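Atenach simulator: dropped cup fault

What is the fault?
Since release 43, the arm can lose the cup on its way to the turquoise unit. Seron runs are affected too.

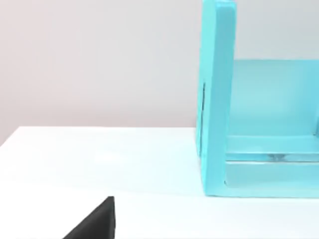 Gripper tip and turquoise unit

Does it damage anything?
No, it is a simulated fault. Do not load the same grip settings on a real arm.
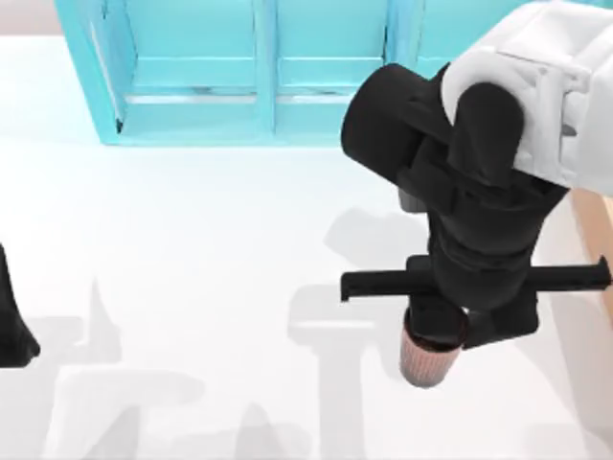
Page 18

Which arm is affected?
Either. Thanasis Michailidis logged five drops at Drististhorpe.

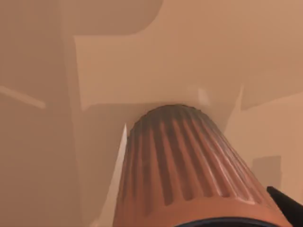

Ribbed surface, close to the gripper finger

When is the fix due?
Release 44, Tue 21 January. Until then, stay on 42 or halve the arm speed.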